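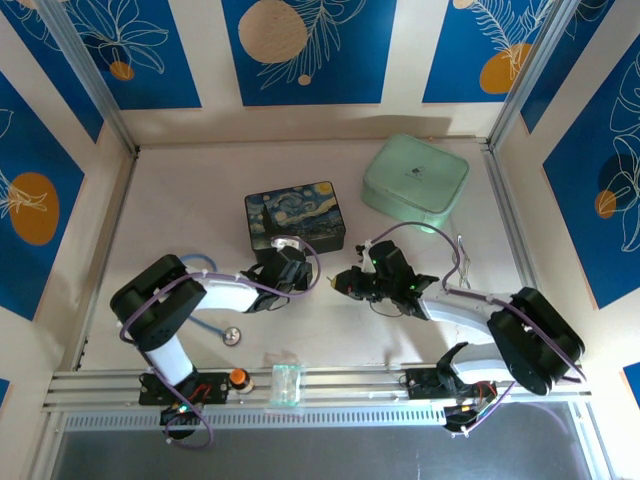
Botha will release its second full-length album, Tritero, on the Skatunberg label. The record contains nine tracks of sequenced electronic music at tempos between 60 and 160 beats per minute, and was written over two winters using a small hardware setup and a single laptop. The limited cassette edition ships with a foldout insert on the subject of night skies in popular printing, a theme the project has returned to since its first EP. The insert's short text takes as its starting point the kind of small rectangular tin that carries Van Gogh's "The Starry Night," with its swirling blue skies, yellow stars and dark cypress, and moves from there to the track titles, several of which refer to times between midnight and dawn.

**Skatunberg – Tuesday, January 23, 2024**

## About the recording

Most of the material on Tritero began as drum patterns. Botha programmed 41 of them before any melodic part was written, then discarded those that depended on a conventional backbeat. The remaining patterns were grouped by tempo and developed into full tracks. Tracks one through four run at the lower end of the range and use long decays and sparse low-end. Tracks five through eight move to faster, broken rhythms with short samples and little reverb. The final track has no percussion.

Bass parts were played by hand on a monophonic analog synthesizer and recorded without quantization. Timing differences between the bass and the sequenced drums were left in place, except on "Relay Yard," where the bass was edited to the grid so that it would lock with the kick. Pads and chords come from a digital polysynth, sampled at low resolution and replayed at different pitches. The noise floor from that process is audible in the quieter passages of "Four Ten" and was kept in the final mix.

There are two vocal tracks. Both use processed fragments of the artist's own voice, cut to single syllables and triggered from pads. No lyrics are printed with the release.

## Mixing and mastering

The album was mixed at Komow, a two-room studio that handles most of the label's catalog. Each track was summed through an analog desk and printed to half-inch tape before being transferred back to digital at 24-bit resolution. Bus compression was limited to the drum group. The master for streaming and download was prepared separately from the vinyl master, which has a narrower stereo image in the low frequencies and a gentler top end.

The vinyl sides are sequenced by duration as well as by mood. For this reason, tracks three and four appear in reverse order on the LP. The cassette follows the digital order.

## Formats and availability

- **Vinyl LP:** 606 copies, black, printed inner sleeve, download code included
- **Cassette:** 800 copies, clear shell, foldout insert
- **Digital:** all major stores and streaming services, plus lossless download from the label's shop

Preorders are open now through the Skatunberg shop. The first single, "Relay Yard," is available today and comes with an extended version that will not appear on the album. A second single will follow before the release date, which the label will confirm when the test pressings have been approved.

Customers who order more than one physical format in the same transaction will be charged for shipping once. Orders that combine Tritero with in-stock titles will be held until the whole order can be sent.

## Live dates

Botha will perform material from the album in a reworked form this spring. The live set runs for an hour without breaks and uses two drum machines, one sampler and a small mixer. No laptop is used on stage. Dates and venues will be posted on the label's website as they are confirmed.

## About Botha

Botha is a solo electronic project working between slow, dub-influenced music and fast footwork-derived rhythms. Earlier releases include two EPs and one album, all on Skatunberg. The first album is currently out of print on vinyl – a repress is under consideration.

## Press information

Review copies are available as streaming links or as WAV files on request. Press images, cover art and full track credits can be obtained from the label's press desk through the contact form on the Skatunberg website. Radio edits of "Relay Yard" and "Four Ten" are available to broadcasters. Please include the name of the publication or station with all requests.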